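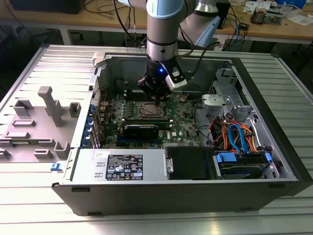 The machine that takes computers apart

Lusar's dismantling cell needs a good deal of looking after, most of it by hand

By Dilruba Talukder

The first job of the morning at Lusar is to find out where the robot thinks it is. Othmane Benjelloun does this with a steel pin, a printed square and a mug of tea, which he keeps well away from both. He drives the arm down until the pin should touch a cross in the middle of the square. On the morning I visited it stopped two millimetres to the left.

"It was fine last night," he said, and began again.

Lusar is a small recycling firm that wants to pull working parts out of old office computers by machine. The idea sells itself on paper. Desktop towers arrive by the pallet, many of them still holding a good processor, and picking them apart is dull work. Uvholm, which supplied the cell, says in its brochure that an arm can take over "the repetitive core of the task". I went to see how much of the task that was.

Less than I had been led to expect. A person still lifts the tower on to the bench, lays it on its side and takes off the panel. A person looks for loose screws. Then the arm goes in for the processor, and this is the part everyone films.

Getting the chip out means releasing a small metal frame and lifting straight up. A lean of a degree or two can spoil it. The gripper has to come down past cables and drive cages that sit in a different spot in almost every model, so each new model has to be taught. Benjelloun moves the arm by hand to a point above the socket, saves it, lowers it a little, saves it again. He reckons on a morning for a tower he knows and a full day for one he doesn't. Lusar's list runs to 146 models. So far 19 would be a generous guess at how many are ready, and he would not give me a firm number.

Then there is upkeep. The rubber pads on the fingers wear smooth and are changed every 400 lifts. The camera lens collects the grey fluff that lives inside office computers and gets wiped at each break. In February a cable tie on the wrist worked loose and pulled the camera round slightly, and for three days the arm missed by the same small amount while two people blamed the software. The repair took a minute and a new tie.

Rizwan Kumarasinghe, who runs the workshop, is less gloomy than I am. He points out that the arm's misses are at least the same miss each time, and that his staff's wrists have stopped hurting. I believe him about the wrists. I am less sure about the sums. By his own log the cell handled 196 towers in its best week. Lakmal Gunawardena, working at the next bench with a screwdriver, did more than that and swept up afterwards.

Kumarasinghe says the figure will climb once the teaching is done. Uvholm says so too, and has offered a service contract to help it along. The next review is on 25th April, when the firm will decide whether to order a second arm.

Benjelloun would prefer a better camera bracket. He has drawn one on the back of a delivery note and is waiting for a price.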